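发件人：Senad Stojanović
收件人：plorken-fangying 邮件列表
主题：Re: Re: 一月短片放映：场次、字幕和投票办法

各位好，

先回周四那封信里的几个问题，原文留在下面，方便没收到的人对照。

> 片单我看过了。Plurneck 厅那边只有 200 个座位，
> 开幕场如果放《Carretero》，我担心不够坐。去年
> 同类的片子是放在大厅的，为什么今年换到小厅？
> 另外，中文字幕是烧进画面里还是外挂？外挂的话
> 放映端要提前试，上次有一部从头到尾慢了两秒。
> 还有，观众投票还用纸票吗？

关于场地：大厅那天晚上已经租给了合唱团，合同是秋天签的，改不了。《Carretero》在 Plurneck 厅连放 2 场，第一场晚上七点，第二场九点一刻。两场之间有导演交流，控制在 30 分钟以内，第二场的观众可以提前进来听，站在后排。票分开卖，买了第一场的不能换第二场。

关于字幕：短片单元全部烧进画面，长片外挂。我已经让制作方把时间轴按放映拷贝重新对了一遍，不再用他们网上流出来的那个版本。上次慢两秒的原因查到了，字幕是按另一个帧率做的，文件名又没写清楚。今年交来的文件名里必须带帧率和版本号，不带的我会退回去。人名译法以片单上的为准，有出入请直接写信给我，不要自己改字幕文件。

关于投票：还是纸票。去年收回 1,412 张，手工录入花了整个周末，有人提议改成扫码。我不太赞成，来看下午场的观众年纪偏大，扫码之后回收率多半会掉。纸票这次改成撕角的，一到五分，撕哪个角算哪个分，没有撕或者撕了两处的作废。散场时在两个门口各放一个箱子，映后交流开始之前就要摆好，很多人不听交流，直接走。

片单有一处改动。《Nullside》原来排在短片第二组的最后，现在挪到第一组开头。这部片子声音很轻，前十分钟几乎没有对白，放在最后会被提前离场的人打断。第二组因此短了一截，空出来的时间不补片，留给换场。
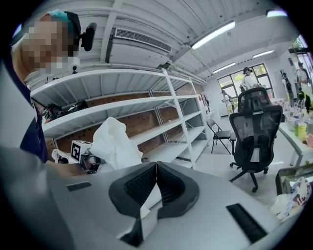
媒体证的事也说一下。申请的人比往年多，其中有几位只写了博客地址，没有写打算看哪些片子。我的意见是，写明片名并且去年交过稿的优先，其余的给单场票，不给通票。这个办法如果有人反对，请在列表里讲，不要私下发给我，免得同一件事我要回好几遍。

评委那边，三位里有两位已经回复，剩下一位要等档期。如果等不到，就由去年的候补顶上，评奖规则不变。最佳短片和最佳摄影可以给同一部片子，这一条去年有争议，今年写进了章程，大家看附件第四页。

还没有定下来的有两件：

一是闭幕片。手上有两部可选，一部拷贝已经到了，但是片长接近三小时，放完就赶不上末班车；另一部长度合适，发行方还没有给书面授权。我倾向于等授权，等到下次碰头为止，再没有消息就放长的那部，开场提前到六点。

二是场刊的封底。设计稿里赞助方的标志排得太挤，印出来会糊。请负责排版的同事把字号调小一级，标志之间留够空，改完发到列表里，大家看过再送印。

场刊里每部片子的简介限一百字，现在有几篇超得厉害，我会直接删，作者如果介意请自己先改。

Senad

--
退订请发空信到列表管理地址，主题写“退订”。
往期邮件见 Plorken 列表存档。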